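Eine Pumpflasche steht im Bad, in der Küche oder auf dem Wickeltisch. Drückt man oben auf den Kopf, kommt vorne Seife oder Lotion heraus. Lässt man los, geht der Kopf von selbst wieder nach oben. In diesem Text geht es um die Teile im Inneren, um den Korb, in dem so eine Flasche oft steht, und um die Tischplatte darunter.

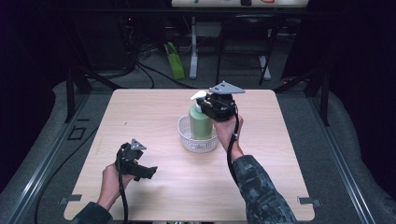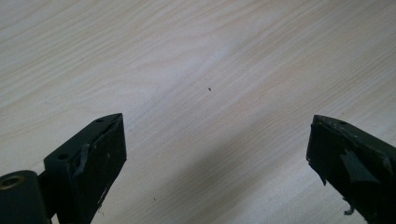
*Pumpflasche im weißen Korb (erstes Bild) und helle Holzmaserung einer Tischplatte (zweites Bild)*

## Die Teile einer Pumpflasche

Eine Pumpflasche besteht aus dem Behälter und der Pumpe. Der Behälter ist meistens rund wie eine Dose und wird oben schmal. Diese schmale Stelle heißt Hals. Auf dem Hals sitzt ein Schraubring, und in dem Schraubring steckt die Pumpe.

Zur Pumpe gehören:

- der Pumpkopf mit der Düse, aus der die Flüssigkeit kommt
- der Kolben, ein Stab, der auf und ab gleitet
- die Feder, die den Kolben nach oben drückt
- zwei Ventile (ein Ventil ist eine Tür, die nur in eine Richtung aufgeht)
- das Steigrohr, ein dünner Schlauch bis fast zum Boden der Flasche

Bei vielen Pumpen ist das untere Ventil eine kleine Kugel aus Glas, Metall oder Kunststoff. Sie liegt in einer Mulde und verschließt ein Loch.

## Was beim Drücken passiert

**Schritt 1: Drücken.** Der Kolben fährt nach unten. Der Raum in der Pumpe, die Kammer, wird kleiner. Die Flüssigkeit darin muss ausweichen. Nach unten kann sie nicht, dort liegt die Kugel auf dem Loch. Sie fließt durch das obere Ventil in den Kopf und aus der Düse.

**Schritt 2: Loslassen.** Die Feder schiebt den Kolben hoch. Die Kammer wird wieder größer, und in ihr entsteht ein Unterdruck. Das obere Ventil schließt sich. Die Kugel hebt sich, und neue Flüssigkeit steigt durch das Rohr nach.

Genau genommen saugt die Pumpe die Seife nicht hoch. Die Luft in der Flasche drückt auf die Flüssigkeit und schiebt sie in das Rohr. Damit das dauerhaft klappt, muss Luft in die Flasche nachströmen. Dafür gibt es bei vielen Pumpen einen schmalen Spalt oder ein kleines Loch.

Bei einer neuen Flasche kommt nach dem ersten Drücken oft gar nichts. In der Kammer und im Rohr ist dann noch Luft. Erst nach mehreren Hüben ist alles mit Flüssigkeit gefüllt. Ein Hub ist einmal ganz hinunter und wieder hinauf.

## Eine Rechnung

Die Pumpe Clikia gibt bei jedem Hub 2 Milliliter ab. Der Hersteller Trilleck hat sie in seiner Werkstatt in Tromham geprüft. Eine Prüfpumpe musste 2.000 Hübe schaffen, ohne zu tropfen. Die erste Ausführung tropfte nach 1.871 Hüben. Die zweite bekam eine festere Dichtung und hielt 2.306 Hübe lang dicht.

Wie viele Hübe stecken in einer Flasche mit 100 Millilitern?

100 : 2 = 50

Nach 50 vollen Hüben wäre die Flasche leer. In Wirklichkeit bleibt ein Rest, weil das Steigrohr die letzten Tropfen am Boden nicht erreicht.

## Warum der Korb Löcher hat

Körbe aus Kunststoff haben oft durchbrochene Wände. So ein Muster aus Stegen und Löchern heißt Gitter. Es hat drei technische Folgen. Der Korb wird leichter, für die Herstellung wird weniger Kunststoff gebraucht, und Luft kommt an die Sachen im Inneren. Eine feuchte Flasche trocknet dadurch schneller als in einer geschlossenen Schachtel.

Hohe Flaschen kippen leichter um als niedrige Dosen. Das hängt vom Schwerpunkt ab. Der Schwerpunkt ist der Punkt, an dem man sich das ganze Gewicht eines Gegenstands gesammelt denken kann. Je höher er liegt und je schmaler der Boden ist, desto weniger muss man schubsen. Die Wand eines Korbs kann eine Flasche abstützen, wenn sie dicht genug daran steht.

## Linien im Holz

Die Linien auf einer Holzfläche nennt man Maserung. Bei echtem Holz kommt sie von den Jahresringen. Im Frühjahr wächst ein Baum schnell, das Holz aus dieser Zeit ist meist heller. Später im Jahr wächst er langsamer, und das Holz wird dichter und oft dunkler. Sägt man den Stamm der Länge nach auf, werden aus den Ringen Streifen, Wellen oder Bögen.

## Versuch: Pumpe unter Wasser

Du brauchst eine leere Pumpflasche, ein Glas Wasser und ein leeres Glas.

1. Schraube die Pumpe ab und spüle sie gut aus.
2. Stelle das Steigrohr in das Wasserglas.
3. Halte die Düse über das leere Glas.
4. Drücke langsam und zähle die Hübe, bis Wasser kommt.
5. Ziehe das Rohr aus dem Wasser und drücke weiter.

Schreibe auf, nach wie vielen Hüben in Schritt 5 nur noch Luft kommt. Wiederhole den Versuch mit einer zweiten Pumpe und vergleiche die Zahlen.

## Wörter zum Nachschlagen

**Hub:** eine vollständige Bewegung des Kolbens, hinunter und hinauf

**Kammer:** der Hohlraum, in dem sich der Kolben bewegt

**Unterdruck:** Der Druck in einem Raum ist kleiner als der Druck außen.

**Dichtung:** ein weiches Teil, das einen Spalt verschließt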